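Lista de seguridad y revisión - sala Naston, sesión de electrónica experimental (viernes)

1. Acceso y aforo
Aforo máximo: 102 personas. Contador en la puerta desde la apertura. Conforme.

2. Salida de emergencia
Las dos hojas abren hacia fuera. El pasillo trasero tenía cajas de vinilos del sello Nuvach; retiradas antes de la prueba de sonido.

3. Corriente del escenario
Tres líneas separadas: cabina, sintetizadores y luces. El diferencial de la cabina salta bien al probarlo. Falta etiquetar la línea de luces.
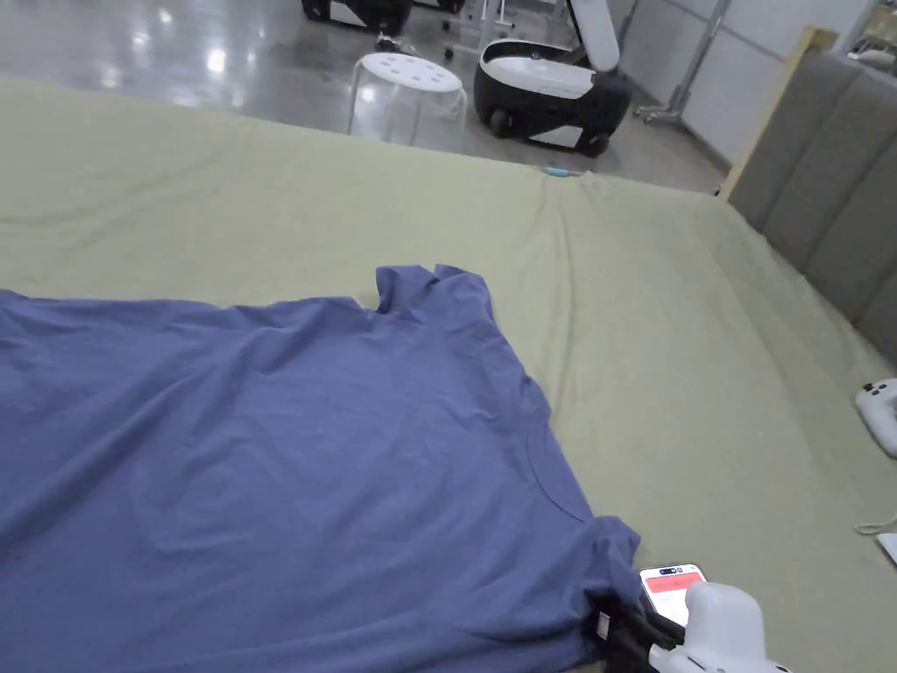
Dimitriou comenta que la línea de luces ya se etiquetó en abril y que la etiqueta se cae con el calor del foco. Propone brida y rotulador.

4. Cableado de suelo
Canaleta en los 6 metros entre cabina y mesa de mezclas. Un tramo levantado junto al subgrave izquierdo - fijado con cinta, revisar otra vez a media noche.

5. Nivel sonoro
Limitador Brever activo y precintado. Tapones en la barra: 50 pares.

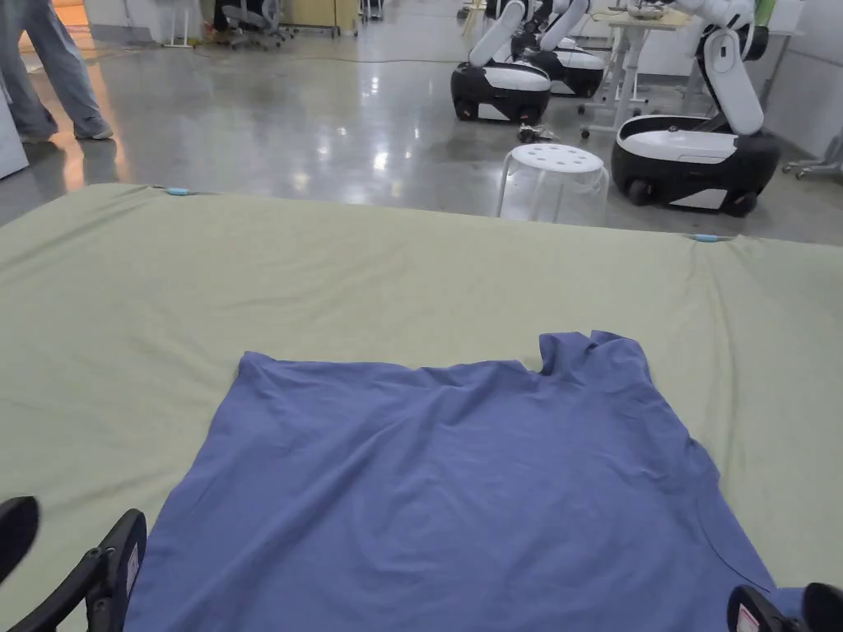

Ljubica Trajkovski

Añado sobre el punto 5: el segundo directo lleva mucho grave sostenido. Conviene medir también al fondo, junto al guardarropa, donde se acumula.

6. Torres de altavoces
Cinchas tensas, cable de seguridad puesto en ambas. Conforme. 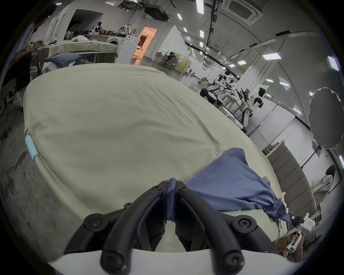 7. Máquina de humo
Depósito lleno, salida orientada al techo. Pendiente: avisar al técnico de la sala antes de encenderla.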